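Cuaderno de taller, febrero
Adhesivo de caseína, segunda serie

Retomo la receta Sallero con la caseína del saco nuevo (proveedor Lollareo). El saco viejo daba grumos aun tamizado y no merece más horas.

Preparación: 100 g de caseína en polvo, agua destilada en dos adiciones, reposo hasta que hincha y después la cal apagada en lechada. La cal entra despacio y con la paleta siempre en el mismo sentido. En la primera serie la eché de golpe y la mezcla gelificó en el vaso antes de llegar a la madera.

08:40. Primera mezcla. Color crema, olor débil a amoniaco. Cae de la paleta en cinta continua. Pasados unos minutos espesa algo y luego se mantiene. Vida útil suficiente para encolar las probetas sin prisas.

Probetas: haya, fibra longitudinal, caras cepilladas esa misma mañana. Solape de 50 mm. Cola en las dos caras, capa fina. Prensado con los sargentos Jarman, apretados a mano hasta que asoma un cordón regular por los cantos. Limpio el cordón con espátula, sin trapo húmedo, que en la serie anterior dejó cerco en la cara vista.

11:15. Segunda mezcla, igual salvo la cal, que reduzco a la mitad. Más fluida. Moja mejor, pero escurre en vertical. Aaliyah Nguyen propone dejarla madurar más tiempo antes de aplicarla. Queda anotado para la tercera serie; hoy no cambio dos variables a la vez.

Ensayo a cizalla de las probetas de la primera serie, ya curadas. La mejor rompe a 2.157 N, con fallo en la madera en buena parte del solape. Las otras fallan en la línea de cola, superficie lisa y brillante. Lo atribuyo a falta de cola en una cara: al mirar con lupa rasante no se ve penetración en el poro. El valor bueno no sirve todavía como referencia.

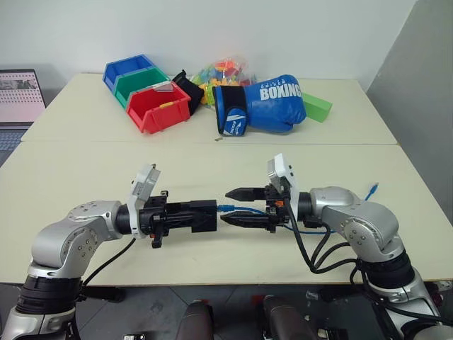 Pendiente el ensayo de humedad. Las probetas pasarán 2 días en la cámara Famville y otro tanto al aire antes de romperlas. Si la versión con menos cal se ablanda más que la otra, la descarto para las sillas y la dejo solo para chapa.

Notas sueltas:
- La balanza pequeña deriva. Tarar antes de cada pesada.
- Marcar las probetas con lápiz graso en la testa. El rotulador se corre con la cal.
- El papel indicador está caducado. Pedir más.
- No guardar mezcla sobrante de un día para otro, ni en frío.

16:30. Sargentos todavía puestos. Se retiran mañana a primera hora.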